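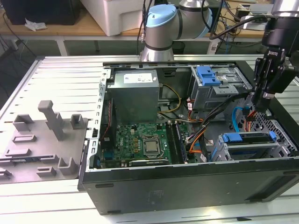 Bendurix finger and cable kit, two months in
By Niamh Mulligan
2023-01-02

I put the Bendurix kit on our teardown cell back in October and I've been meaning to write it up ever since. So many of you asked in the comments on the gripper post! Short version: I like it, I'd buy it again, and the instructions are terrible.

Quick background if you're new. The cell takes apart old desktop towers. Tower goes down on its side on the slatted aluminum platform, side panel already off, and the arm reaches in and works on the cables and the drives. I look after it most days and Zoia Stelmakh wrote the program. When something goes wrong we have a short friendly argument about whether it's her side or mine (lately it's been mine).

What you get in the box is a pair of black fingers for a two-finger gripper, a set of thin pads, a strap kit for the wrist cable, a little alignment gauge and a bag of screws. There's also a folded sheet of paper that shows the fingers going on in a way they do not go on. Ignore the sheet. There's a decent drawing on the Bendurix site under the downloads for the previous version, and the holes are in the same places.

Fitting them

Mechanically it's easy. Park the arm somewhere you can get both hands around the wrist, power off, old fingers off, wipe the mounting faces, new fingers on. I had them seated in 11 minutes, and part of that was looking for a screw that had dropped through the slats of the platform. Put a rag down first. I tell everybody else to do it and then I don't.

The gauge is the best thing in the kit. It's just a stepped block, you close the gripper on it lightly and check that both fingers touch on the same step before you tighten all the way. With our old Fleltetti fingers I used to do this by eye against a scrap of card, and I'd always end up with one finger a hair lower than the other. On a flat part you'd never notice. Inside a PC case you notice, because the low finger gets to the drive cage before the other one has gotten anywhere near the connector.

Then you have to teach the tool point again. Please don't skip this – the new fingers are longer than the Fleltetti ones, and if you run the old program with the old tool point you'll drive them straight into something. Zoia made me jog it down slowly beside an empty shell before she'd let me near a full one. We touched off on one of the pegs of the gray fixture tray that sits next to the tower, which is handy because it never moves and we already had it in the program. If you've got anything rigid and pointy in a known place, use that.

The cable strap

I wasn't expecting to care about this part and now I'd pay for it on its own. Our wrist cable hangs in a loop off to the side, and it has to be long enough that the wrist can turn but short enough that it doesn't wander into the case. We'd been using zip ties. Zip ties are fine until you need to change the loop, and then you're poking side cutters at a cable you really don't want to nick.

The strap lets you slide the loop a little longer or shorter and clamp it again. I ran the wrist through its full turn by hand, left enough slack that nothing went tight, clamped it, then did it again going the other direction. Do both directions. The first time I only did one, and the cable pulled snug on the way back. No damage, but I said a word.

How it runs

Dells are most of what we see, the kind with the blue plastic latches and handles on the drive bays. For the cabling, the longer fingers are a big step up. You can come down from above the drive cage and get at a bundle without the gripper body bumping the cage, and that used to be our most common stop. With the Fleltetti set we'd get 8 stops on a bad shift. With these I've had shifts with 2, and one of those was me leaning on the door switch.

They grip thick bundles really well. Thin SATA cables are so-so. The pads are a bit hard for something that skinny and it can roll sideways as the fingers close. Zoia slowed the close down and added a tiny wiggle before the pull, and that mostly sorted it out, though I wish the kit had a softer pad as an option. Grustar sells soft pads that look about the right size. I've got a set on order and I'll report back if they fit!

Looking after it

We've done more than 700 towers on this set and the fingers themselves look good, a few shiny spots near the tips and that's all. The pads wear on the inside edge first. I swapped them once and I'll probably swap them again this month. They just slide off and the new ones slide on, no glue, which made me nervous at first but they've stayed put.

My routine, for anybody who wants to copy it:

Start of the day I blow the dust off the fingers and the slats, then close on the gauge and look for a gap. If there's a gap I loosen, reseat and tighten. I give the wrist cable a tug at the strap and look at the outside of the loop for rub marks. Once a week I take the pads off and wipe underneath, old PCs are filthy and the fluff packs in there like felt. And I check the screws with a proper driver with a torque setting. They came loose on me in the first week, before I'd put threadlocker on them. The sheet doesn't mention threadlocker. Use the removable kind.

Stuff I don't like

The sheet, obviously. The screw bag has no spares at all, so the one that goes through your slats is the one you need. The gauge has no hole to hang it from, and I've already lost it twice on my own bench (I drilled one, works great). And the fingers are black, so against the inside of a black case it's hard to see the tips when you're jogging by hand. I put a dab of white paint marker on each. It wears off and I put it back.

I ordered ours through Goh and the box came well packed, but the tracking didn't update until the kit was already on my desk, so don't panic if it looks stuck.

Should you get it? If you're reaching into deep boxes of any kind, yes, I think so. If you pick flat parts off a tray all day, your short fingers are stiffer and you should keep them. And if you've already got a set and you've found a pad that holds a thin cable straight, please leave me a comment, I'd love to know what you used.

11 comments | 8 shares

Recent posts
Why I stopped using zip ties on the wrist
Fleltetti fingers: the long goodbye
Touching off on a peg, with Zoia's notes
Cleaning slatted platforms without losing your screws
Grustar pads: which size did you order?

Contact | © Niamh Mulligan | Back to top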